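The Slow Hands of Kashyap Hall

By Pramila Katiyar

The first rule of the manipulation club is that you may not blame the gripper. The second rule, added in July after a long evening, is that you may not blame Themis either.

Themis Konstantinidis is the club's president, a job he won by missing the meeting at which it was assigned. He studies mechanical engineering, owns one good screwdriver and guards it like a passport. Under his loose command, 20 students are trying to teach a machine to tidy up, a skill that several of their roommates would say they have yet to demonstrate themselves.

The occasion is the Resau Cup, a student contest in which each team's robot gets seven minutes to put a mess of household and workshop objects where they belong. Points come off for anything dropped. More points come off for anything thrown, a category the organizers created after the club's first appearance.

"It was a spoon," says Jyoti Rajput, who wrote that year's motion planner. "It went maybe ten feet. People clapped."

This year the club has changed its approach. Instead of writing out every movement in code, the students perform the chores themselves with a hand-held gripper, over and over, and let the software learn from the recordings. They have named the system Prerkus. It now holds 3,434 demonstrations, and Mamta Shakya, who keeps the log, can tell you which ones were made before lunch. "People get sloppy and they get fast," she says. "Then the robot learns to be hungry."

Recording is dull work, and the club is frank about it. You pick up the thing, you put down the thing, you press save. A good shift has the rhythm of shelling peas. A bad one ends with Muammer Ateş reading your file names aloud to the room in the voice of a disappointed judge. Ateş is the faculty adviser, and he has firm views on file names. "Final_final_two," he intoned on the afternoon I visited, and then let the silence do the grading.

I was allowed to try. The gripper is heavier than it looks, and it strips you of every talent your fingers ever had. I squeezed, I missed, I nudged a roll of tape off the side of the table. Rajput logged the attempt under "negative examples" and thanked me for my contribution to science.

Cables are what everyone here dreads. A block stays a block while you reach for it. A cord has opinions – it slides, it snags, it brings its friends. The club spent most of the summer on cords and straps, and Prerkus still handles them with the caution of a man picking up someone else's baby. 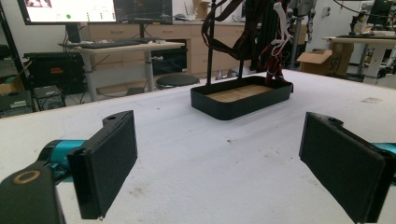
The gripper's black finger pads, open over the work table, with the tray and its tangle of cables beyond.

Whether any of this wins the cup is another matter. The team to beat is Ilum, which took the last title with a robot so smooth that Konstantinidis watched the video six times and then went for a walk. His own machine folds a towel on nearly every try, provided the towel is the blue one. Shakya has started a new batch of recordings with other towels.

The entry form is due September 5, 2026. It asks for a team motto, and at last report the club had gotten as far as ruling out the ones with the word "spoon" in them.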